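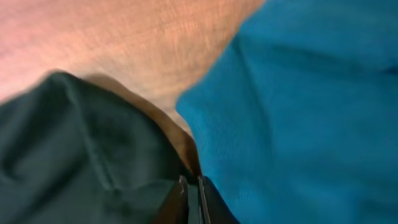

Speaker notes: How a three-day tournament fills a small gym

Slide 1 — Opening

Good morning! Thanks for coming in at 9, I know the coffee line is long. I coach and schedule for the Ranora Invitational, a college basketball tournament with 11 teams, and I'm going to spend my time on the bracket, the schedule and the gym. Questions at any point, just shout.

(Show of hands: who has run a tournament? Who has played in one and complained about the schedule? Same people, usually.)

Slide 2 — Where we play

Drustgate is a small town with a great gym. One main floor, one practice floor behind the curtain, pull-out bleachers on both sides. The nearest big arena is in Drulluvberg, 50 miles up the highway, and for years every program in our area drove there and played in front of a lot of empty seats. I love that arena! But a game with 400 people in it feels like a scrimmage there, and the same 400 people in Drustgate will make your ears ring.

Say this slowly: pick the building for the crowd you have.

Slide 3 — The odd number

Eleven is a strange field. We had twelve, one school dropped out in October, and we decided to play on. Everyone's first idea is a straight knockout with byes, and it works on paper, but half your teams go home after one game. College programs don't want to ride a bus all day for 40 minutes of basketball. Neither do their parents.

So we went with pods. Three pods of three and one pod of two. The three-team pods play a round robin, so each team gets two games. The two-team pod plays each other twice, and yes, the second one counts double in the standings. Coaches grumbled when they read that rule. Then the second game went to overtime and I stopped getting emails about it.

Pod winners go to the semifinals on the last day, and then the final. Everybody else gets a placement game where we can fit one.

(Pause here, people will want to copy down the pod chart. Leave it up.)

Slide 4 — The clock

A college game in our gym takes two hours, start to start, if you hold the line on warmups. We opened with a 2:15 block on day one and I'd do that again. Overtime happens, a shot clock goes dark, somebody loses a contact lens.

Don't schedule a team for the last game at night and the first one in the morning. Sounds obvious — I did it in our first year, to the Hsueh College women, who had come the farthest of anyone. They won the morning game anyway, by 11, on maybe five hours of sleep. Wonderful team to watch. Lots of backdoor cuts, everybody passes. They also told me exactly what they thought of my schedule, and they were right.

Slide 5 — Clip: the Hsueh press

(Play clip, 50 seconds. Sound off.)

Watch the far guard, number 3. She's already moving before the inbound pass leaves the passer's hand. They ran this press for a whole second half and forced turnover after turnover, and the bleachers were shaking. The final score in that game was 118 to 97, the highest total we've had, and the scorer's table ran out of room on the running sheet. Bring a spare sheet.

If the clip won't load, skip it and describe the trap in the corner. Use the whiteboard.

Slide 6 — Officials

Book them before you book the teams. I mean it. We use crews of three and rotate them so that no crew sees the same team twice in a day. Feed them properly, give them a room with a door that shuts, and print the bracket for them in large type.

Slide 7 — Tickets and the student section

One price for the whole day, in and out with a hand stamp. People came for one game and stayed for four! The Drustgate high school band played between games on the second day and I got more nice comments on that than on anything I did with the bracket.

Put the students behind the basket, and keep the first row back from the baseline. Ours was too close and we moved it at halftime of the opener.

Slide 8 — Next season

Twelve teams again if we can get them, same building. A men's bracket is being talked about, probably on a separate weekend. I'd like to try a skills night for local kids on the practice floor too.

Pod chart and blank schedule grid are on the back table, take both. Questions until 10, then they need the room.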